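Budgeting for a room robot, part two

When I wrote in November that I would not put a line for robots in next year's equipment budget, I got more mail than I have had for anything on this blog, including the boiler post. Most of it said I was being stubborn. A couple of people said I should at least price the thing properly before turning it down, which is fair, so I have spent the winter pricing it properly.

For anyone new: I do equipment planning for a small group of roadside hotels. Beds, vacuums, ice machines, carts, dryers. I have no engineering background and I don't pretend to. What I do have is a spreadsheet with every piece of gear we have bought and what it really cost us by the time we threw it out. That spreadsheet has made me hard to sell to.

The vendor on the table is Skjelbred, and the product is a two-armed machine they call the Tulix. The pitch is that it goes into a guest room after checkout and does the first pass, meaning trash off the floor, trash off the nightstand, liner ready to pull. Then the housekeeper comes in to a room that is halfway tidy and goes straight to the bed and the bathroom. They don't claim it makes beds. I give them credit for that, because the last company that came to see us did.

My problem starts with the word "pass." A housekeeper who has been doing this for a few years picks up the floor trash on her way to stripping the bed. She doesn't do it as a separate job, so I have never had a separate cost for it. The Skjelbred worksheet asks me to type in "minutes per room, waste collection" and then multiplies my answer by every room and every day of the year until it arrives at a savings figure with a lot of digits. If you put in a big number you get a big number out. I left the cell blank and the whole sheet came back with errors, and I thought that was the most useful thing it had told me.
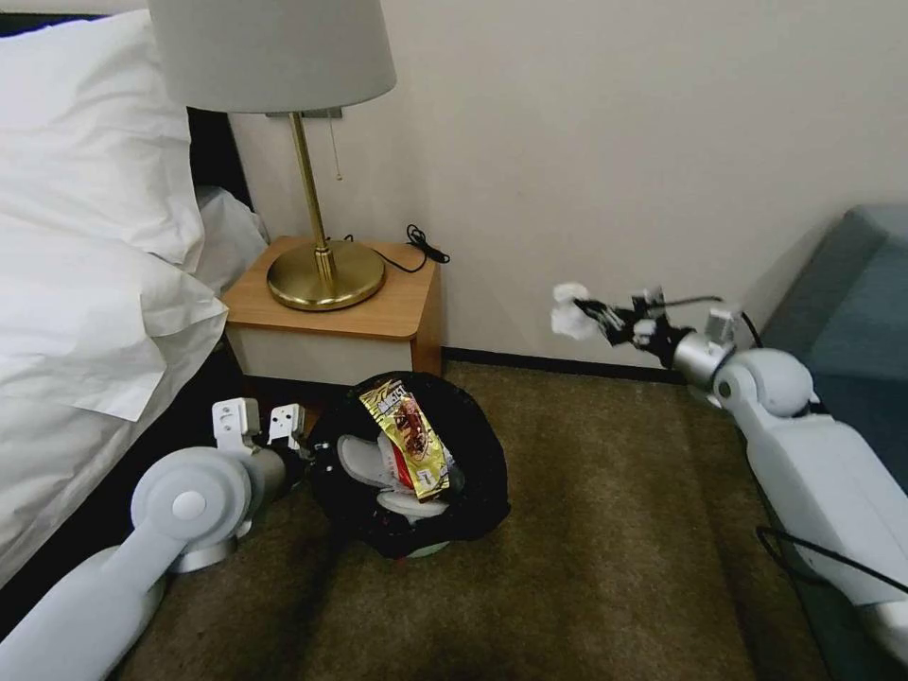
So I asked for a different kind of number. How long does one room take, start to finish, with the door closed and no help? Not one tissue, a room. Their sales contact, Vilgot Nordin, was polite about it and said the answer depends on the room. Of course it does. So does mine, and I still have to write a schedule. We settled on a range he was willing to put in an email, and the top of that range was 18 minutes. I am not going to publish the bottom of it, as he asked me not to, but I plan on the top of a range anyway. Anybody who has ever bought a used dryer will know why.

Now the money. They would rather lease than sell, and the lease is $2,085 a month per unit. That is the number people quote back at me when they say it's cheaper than a person. But I have been through the draft contract with a pencil and here is what sits outside that number:

Replacement gripper fingers after the first set.
Shipping both ways if the unit has to go back.
The on-site setup visit, and any second setup visit if we move it to another property.
Insurance, which they say our existing policy "should" cover. Our agent hasn't said so.
Somebody to move it from room to room and put it on its charger.

That last one is what I keep coming back to. If a person has to walk the machine to the door, start it, come back and take it to the next door, then I have bought a piece of equipment with a walking job attached. Maybe that job is small. I would like to see it written down by someone other than me.

There is also the matter of what counts as trash. A tissue is easy, everyone agrees about a tissue. But I have worked a front desk, and I can tell you that the worst phone calls are from guests who left something behind that looked like nothing. A receipt they needed for work. A retainer wrapped in a napkin (twice in one year, different guests). When I asked how the Tulix decides, I was told the rules can be set per property. Fine, but who sets them, and is that time in the price? I added a line for it and put a question mark in the cost column. My budget has a lot of question marks in it right now.

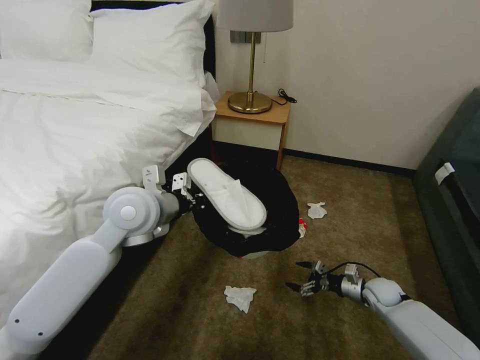 Floor trash and a slipper, between the bed and the sofa.

Slippers are a good case, by the way. We give them out at two of our places and throw them away after each stay, so at those two a used slipper is trash. At the others a slipper belongs to a guest and goes in the lost and found. Same object, different rule, and I move staff and gear between those buildings all the time. A housekeeper needs to be told once. I asked whether the setting follows the machine or the building and I'm still waiting to hear.

I called two properties that Skjelbred gave me as references, Brorham and Barholm. Both were friendly. Brorham has had its unit for five months and likes it, though when I asked what they had cut from the labor budget the answer was nothing yet. Barholm is on a free trial, and I don't count a free trial as a reference. Everyone likes a thing they aren't paying for.

I don't think this is a scam. The people I have talked to seem to know their machine and they didn't duck many questions. I just think the budget case is being made with minutes that don't exist on my payroll. If we had a real shortage of people at checkout time, the way some bigger places do, I might see it another way.

What I have told our owners is this. No lease this year. If Skjelbred wants to run a paid trial at one property, 11 rooms on one hallway, with their person doing the moving and ours doing the timing, I will find the money out of the contingency line. I want the timing sheets to be ours. I want missed items written down along with picked-up ones, and I want to know how often somebody had to step in.

The deadline I gave them for an answer is 7th March. If they say yes I'll post the timing sheets, good or bad, with the room numbers taken off. In the meantime we still need two carpet extractors, and I have three quotes for those that I can read without calling anybody.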